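# Part 4: Getting your first fossil out of the rock

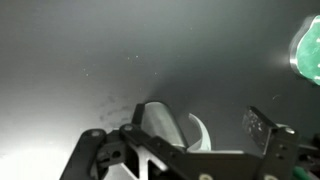 *Words by the Plundik workshop, for the Wallin fossil prep kit. Last revised in June.*

Right, you've unpacked the box, you've charged the pen and you've had a poke at the practice block from Part 3. Now for the real thing! I've prepped a fair few ammonites with this kit at my own kitchen table, and I still get a bit giddy when the first rib shows through, so please don't rush it.

I'm using one of the Wammont nodules that come in the blue bag. If you've brought your own rock home from the beach, read the note at the end first.

## Before you start

Put your safety glasses on, then your dust mask. I know, the mask is horrible in warm weather, but rock dust in your lungs is worse. Open a window if you've got one nearby and put an old towel down (not a nice one, it'll never be the same).

> **Caution:** The pen tip strikes up to 4000 times a minute. Keep your fingers behind the collar whenever it's switched on, and switch it off before you put it down.

## Finding the way in

1. Brush the nodule all over with the stiff brush and rinse it under the tap. Leave it to dry overnight.
2. Hold it under a lamp and tilt it slowly. You're looking for a thin curved line, usually a shade darker than the rock, where the edge of the shell meets the surface.
3. Mark that line with the chalk pencil. I mark mine a little wide, which gives me some rock to play with.
4. Press the nodule into the sandbag until it stops wobbling. If it still rocks when you push it with a thumb, dig it in deeper.

Can't find a line? Try wetting the stone with a fingertip. If there's still nothing, put it to one side and pick another. I had one that sat on my windowsill for 9 months before I spotted where the fossil was!

## Taking the rock off

5. Fit the broad tip and set the dial to 2.
6. Start outside your chalk line and work towards it, with the pen leaning over at a low angle. Let the tip do the work. Pushing harder only blunts it.
7. Stop every few minutes and brush the dust away. I also stop for tea, but that's up to you.
8. When you see shell, or a change in colour, switch off. Swap to the fine tip and turn the dial down to 1.
9. Carry on in tiny strokes, always moving away from the fossil. With luck the rock will start popping off in little flakes (this is the good bit).

> **Note:** The pen gets warm after 27 minutes or so of steady use. Give it a rest until the collar feels cool again. The green light will blink if you forget.

## If a piece breaks off

It happens, and it's happened to me on the very last rib. Don't blow on it and don't brush anything! Pick up the piece with the tweezers, put it in the lidded pot and check that both broken faces are clean. Then:

1. Put one small drop of Protell on the larger piece.
2. Press the two together and hold them still while you count slowly to sixty.
3. Leave it for 4 hours before you go anywhere near it with the pen.

> **Caution:** Protell sticks skin very quickly. Wear the gloves, and keep the bottle well away from children and pets.

## A note on rocks you've found yourself

Check you're allowed to collect where you're collecting, and stay away from the foot of the cliff. Write down where each piece came from before you clean it, then stick the label on its box. If you think you've found bone, leave it in the rock and show it to your local museum. They may well want to see it just as it is, and the kit isn't made for bone anyway.

Cleaning and storing the pen is covered in Part 5. Empty the dust tray before you turn over.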